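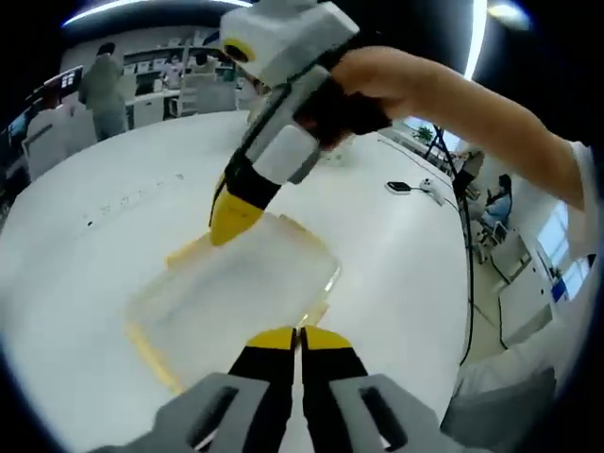
The tray, on the big round table.

December 3, 2021

So I've joined the people who own a good food container. Si-woo Chae swears by these and has been telling me for months that my lunches would improve. I have my doubts. Soup is soup. The old tub from Rosales had a cracked corner and I got 19 more lunches out of it with a rubber band.

Still, I said I'd give it a fair go. I've read the Stener page about clear plastic keeping its looks for years, and I believe that about as much as I believed the Primier page about the lunch bag. This one has a yellow tint at the rim already. Maybe that's the style. Maybe everybody else's turned that color and they decided to sell it that way.

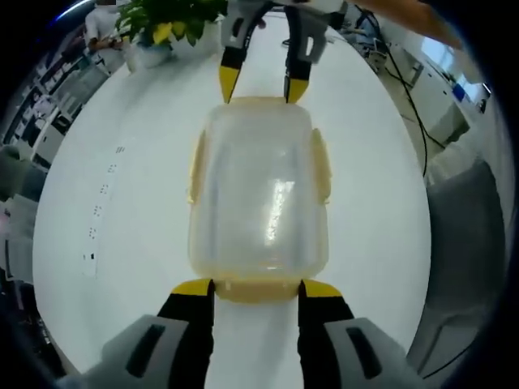
Lid on, latch tabs at the long sides.

The latches bother me. Tabs are what go first, in my experience, and then you own a tray. Si-woo says I overfill things. Possibly! I also paid for the whole container and would like to use the whole container.

Nice table, though. I'd eat at it if it weren't so shiny. All that glare would give me a headache by dessert.
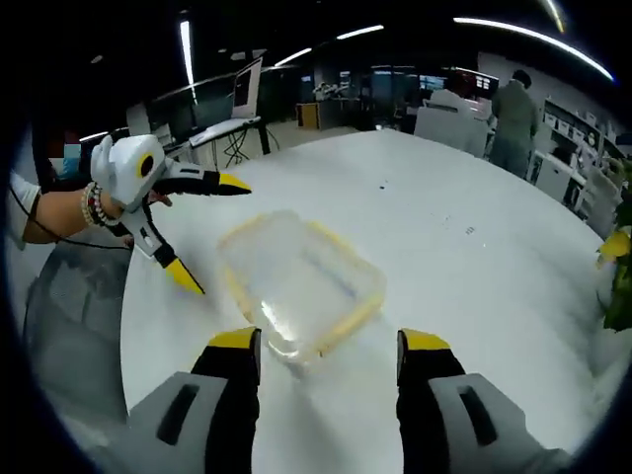
Container again, office behind.

Plan is rice and beans until January, then I'll decide. If it smells of onion by then, I'm going back to foil.

Filed under: Lunch, Small Complaints
13 comments | 78 shares
Contact | Copyright | Back to top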